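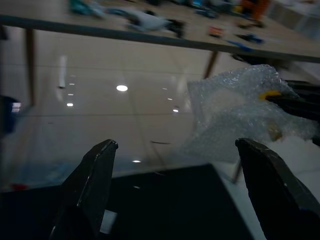

The Fleltonance at our bench, gripper open, with the bubble wrap beside it.

The Unpacker

The Fleltonance came to us on a two-week trial, and by the second morning I was getting in early just to have it to myself.

I should say that I repair things for a living - clocks, radios, the odd music box - in a long tiled workshop in Lernberg, and I had never wanted help. Help talks. Help puts the small screwdrivers back in the wrong tin. But my sister had read a review and filled in the form on my behalf, and Malex sent the kit with a booklet of 40 pages and a card that said to begin with something soft.

So I began with bubble wrap. Parcels are the worst of my job. People wrap a broken thing as if it might still escape, and I have cut my thumb on more tape than I care to remember. I put a crumpled heap of the stuff in front of the arm, with something yellow tucked into it, and pressed the green button.

It waited. Then the two fingers went down, as slowly as my grandmother choosing a plum, took hold of one fold and lifted. The wrap slid. It let go, moved a little to the left and tried again. I had forgotten my tea completely! On the fifth go the sheet came up in one piece, and there lay the yellow thing, not a mark on it.

"Well, look at you," I said, out loud, to a machine.

By the end of the first week it had opened 197 parcels, going by the counter on the lid, and I had started saving up the awkward ones for it. It was hopeless with string. It once spent a whole lunch hour on a paper bag and lost. The booklet was no use on either point (whoever translated it kept calling the fingers "the persuaders", and now so do I). But give it anything that rustled and it was a marvel, patient in a way I have never been.

The last parcel of the trial came from Marulanda, where my sister lives. I knew her handwriting, and I knew her tape. I set it down between the persuaders and pulled up my stool.

They took hold of a corner and lifted. Inside was a ball of string, and a note telling me to keep practising, both of us.

I rang Malex before they closed and asked what it would cost to keep it.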